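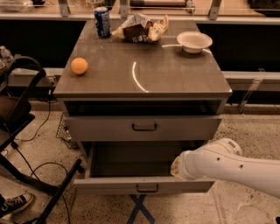 Live music in Woltthorpe depends on small rooms, and this project looked at how three of them handle sound on an ordinary gig night. We chose the Pundulley, the Crenshaw and the back bar at Gredutus because all three book local bands and all three hold fewer people than the town hall. Most of our work was sitting and listening, then writing up notes afterward over whatever food we had. We wanted to find out whether the shape of the room or the size of the PA made more difference to how clearly people could hear the singer.

Method

We went to 16 shows between us, starting in August. At each one we stood in three places: near the stage, at the middle of the floor, and by the bar. In each place we listened to two full songs and scored the vocals from one to five. We did not talk to each other until the scores were written down. We also asked people leaving the show whether they had been able to make out the words, and 37 of them answered.

Results

The Pundulley scored best near the stage and worst by the bar. The bar there is around a corner, and what reaches it is mostly bass and drums. Several people told us they go there to talk and did not mind.

The Crenshaw was more even. It has a low ceiling and heavy curtains on the back wall, and the middle of the floor was as clear as the front. The vocals dropped a little when the room was full, but only on the louder bands. One solo set with an acoustic guitar got a five in all three places.

Gredutus was the hardest to score. The PA is the biggest of the three and cost $2,000 used, according to the bar. The room is long with bare brick on both sides, and on loud songs the words ran together. On quiet songs it was fine.

Of the people who answered our question, 14 said they could not follow the words for at least part of the set. Most of those had been at Gredutus.

Problems with the study

We saw different bands in each room, so some of the difference is down to the bands and whoever was mixing. We only managed three nights at Gredutus after two were canceled. Our scores near the stage may also be too high, as two of us already knew some of the songs. With another term we would follow one band through all three rooms and use a sound meter as well as our own scores.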